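Pekard 精密ドライバーセット 80点組 使用レビュー

投稿日 2023年1月6日
分類 手工具/PC整備

中古デスクトップPCの分解と部品回収を主な用途として、Pekardの精密ドライバーセット(80点組)を8月から使用している。従来はKälinの単品ドライバーを揃えて使っており、本稿の比較対象も主にそちらになる。購入は自費。販売店はMorholmの通販部門である。

構成

内訳は4mm六角軸のビット、アルミ合金製ハンドル、延長軸、フレキシブル軸、樹脂製のこじ開け具、ピンセット、収納ケース。ビットはプラス、マイナス、トルクス、六角、三角、五角、ナットドライバーが含まれる。PC整備で実際に手に取るのはプラスの1番と2番、トルクスのT8からT15、それに5mmのナットドライバーで、残りの大半はノートPCや携帯機器向けと考えてよい。

5mmのナットドライバーはマザーボードの六角スペーサーを外すときに使う。ビス側が固着していて基板を外す際にスペーサーごと回ってくることがあり、その場合はプライヤーで根元を押さえてビスを緩める。ビット側面の肉厚は薄めで、隣接部品との隙間が狭い箇所にも入る。

ハンドル

全長、太さともに標準的な寸法である。尾部の回転キャップは軸受入りで、人差し指を当てたまま早回しができる。回転は軽い。ただし側方へ力をかけるとわずかにガタが出る。Kälinの単品にはこのガタがない。

表面のローレットは細かく、素手では十分に滑りを抑える。ニトリル手袋を着けた状態では食いつきが弱くなり、固く締まったケースのビスを緩める最初の一動作で手の中で空転することがあった。熱収縮チューブを被せて対処している。外径がわずかに増すが、ケースの溝には収まる。

ビットの保持は磁石のみで、ロック機構はない。ビスにビットを残したままハンドルだけが抜ける現象は、CPUクーラーのばね付きビスで起きやすい。垂直に引けば防げるものの、手前にドライブケージが張り出した筐体では垂直に引く余地がない場合がある。

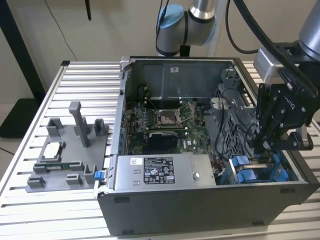

側板を外したDELLのデスクトップ。横倒しで作業台に置いた状態。

使用条件

対象機はミニタワー型とスリム型が中心で、メーカー製の企業向けモデルが多い。この種の筐体は工具なしで開くものが増えており、ドライバーの出番は電源ユニット、マザーボード、CPUクーラー、背面ファンに限られる。ビスの多くはプラスとマイナスの兼用頭、あるいは六角頭にプラス溝を切ったものである。

機種によってはクーラーの固定ビスがトルクスになっており、深い穴の底に位置する。付属の延長軸は有効長が足りているが、先端の外径が太く、ヒートシンクのフィンの間を通らないことがある。この点はPrenauの長軸ドライバーのほうが明らかに扱いやすい。深穴用に1本だけ別に用意しておくのが現実的だと思う。

磁力についても触れておく。ビット先端の磁力は、ケースのインチビスを水平姿勢で保持できる程度である。M2のビスであれば振っても落ちない。付属の着磁器を通すと保持力は上がるが、切り粉も拾いやすくなるため、作業前に先端を粘着テープで拭っている。
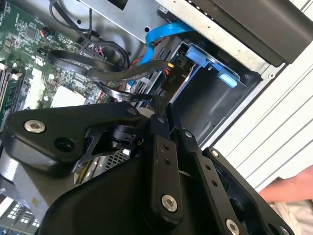
ビットの精度と摩耗

材質は表示上S2鋼で、硬度の記載はHRC60。実測する設備がないため、この値の真偽は確認していない。嵌合の具合はサイズによってばらつきがある。プラス2番はインチビスの溝に深く入り、傾けても浮きにくい。一方でプラス1番は先端の角がやや丸く、浅い溝のビスではカムアウトの兆候があった。

ビスの脱着が通算1,000本を超えた時点で先端をルーペで確認した。プラス2番は片側の刃に光沢が出た程度で、欠けはない。プラス1番は4枚の刃のうち1枚に小さな欠けが認められた。トルクスはT10、T15とも稜線が残っており、交換の必要は感じない。T8は使用頻度が低く、評価の対象外とする。

欠けたビットについてはMorholmに問い合わせた。担当のToon Verbeke氏からの回答は、単品での補充に対応する、保証期間内なら送料のみの負担でよい、という内容だった。到着まで5日。届いたプラス1番は刃の角が元のものより立っており、ロット差があるらしい。

収納ケース

磁石で閉じる引き出し式で、ビットは樹脂製のホルダーに縦に差す。サイズ表記はホルダー側に浮き彫りで入っているが、樹脂と同色のため照明が暗いと読めない。白の塗料ペンで文字をなぞると改善する。ビット本体にも刻印があるものの、字が小さく、トルクスのT8とT9は見分けにくい。

ホルダーの保持力は初期状態ではかなり強い。先端をつまんで真上に引くと抜けず、少し倒してから抜く必要がある。1か月ほどで適度に緩んだ。逆さにして脱落するほどにはなっていない。

引き出しの裏面は浅い皿になっており、外したビスの仮置きに使える。仕切りは3区画。電源、基板、ドライブのビスを分けるには足りるが、クーラーのビスまで分けたい場合は別の容器が要る。皿に磁石は入っていないため、台を揺らすとビスが動く。
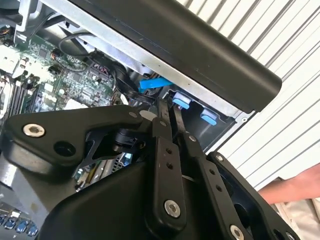
フレキシブル軸とこじ開け具

フレキシブル軸は評価が低い。トルクをかけると捻れが先に溜まり、ビスが緩んだ瞬間に跳ねる。締め付けでは手応えが掴めず、基板周辺では使う気にならない。背面ファンの樹脂ブラケットのように、低いトルクで済み、かつ軸が真っ直ぐ入らない箇所に限れば使える。

樹脂製のこじ開け具は、ATX電源の24ピンコネクタのラッチを押すのに都合がよい。先端が薄く、ラッチの根元に入る。ただし材質が柔らかく、SATAケーブルの金属ラッチに繰り返し当てると先端が毛羽立つ。やすりで整えれば再び使える。ピンセットは先端の合いが悪く、ジャンパーピンの抜き差しには自前のものを使っている。

他者の評価との差

工具の比較記事を書いているEmmett Castellanos氏は、同じセットのハンドルを重すぎると評している。携帯機器の修理を前提とすればその評価は理解できる。デスクトップ機のビスは締め付けトルクが高めで、ハンドルにある程度の質量があるほうが早回しの際に安定する。用途の違いによる差と見てよいだろう。

KälinのPH1とPH2の2本に限って比べれば、嵌合精度、ガタのなさ、手袋装着時の滑りにくさのいずれもKälinが上である。価格は2本でPekardのセット全体に近い。トルクスやナットドライバーを単品で買い足すと差はさらに開く。

評価(5段階)

ビット精度 3
ビット耐久性 4
ハンドル 3
収納 4
付属品 2
価格 5

追記
着磁器は収納ケースの指定位置に入れると、隣のマイナスビットの列まで磁化する。磁気を帯びさせたくないビットがある場合は、別の場所に保管すること。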